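Pasora halts computer teardown line after gripper fault

May 21, 2025

Pasora has stopped its robotic teardown cell in Plirereck after the arm's gripper failed to release on 16 jobs, cracking memory slots on 9 boards. The company calls it a "minor calibration event."

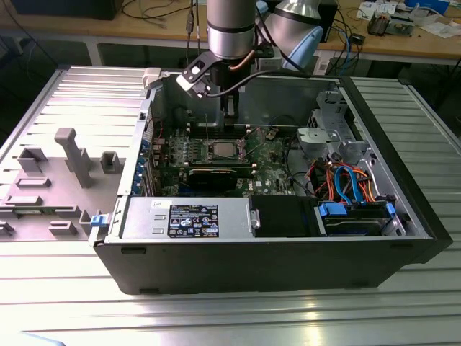

Staff writer, Plirereck Business Desk

Rultum, which supplied the control software, blames worn fingers. Pasora blames the software -- a familiar routine. The same fault was logged in February, and the cell kept running.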